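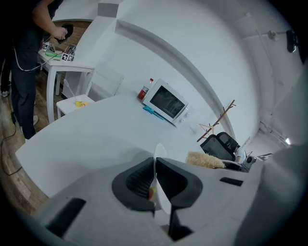 *Page last changed: 10/13/21 (L. Mokoena)*

# Chapter 7: Worktops and Small Appliances

## 7.1 Scope

This chapter deals with the placing of small appliances on open tables in rooms that have no fitted kitchen. Built-in units are covered in Chapter 8. The reader should already know the terms *working edge*, *back edge* and *clear run* from Chapter 2.

## 7.2 The appliance at the back edge

A microwave oven is commonly set near the back edge of the table, as on the wide white table at the head of this chapter. The surface in front of the door then serves as the set-down area. In that example a blue long-handled item lies directly in front of the oven, within the set-down area, and a bottle with a red cap stands immediately to the left of it. Under the Willham scheme (Section 7.5) the first is classed as an obstruction and the second as a neighbour.

Controls on this oven are on the right-hand side. For such models the clear run is measured from the left end of the casing, and neighbours are recorded by side.

## 7.3 Secondary surfaces

Stools and desks often take items that belong to the main table. The small white stool to the left of the table carries a yellow cup. A stool is entered as a secondary surface only when something rests on it; otherwise it is entered as seating.

## 7.4 Surface finish

Glossy white tops show crumbs and spills readily but reflect overhead light. Malhotra and Chou compared 152 tops, of which 70 were glossy, and their results are given in Table 7.2. Matt tops are treated separately in Section 7.6.

**Terms introduced in this chapter:** set-down area, neighbour, obstruction, secondary surface.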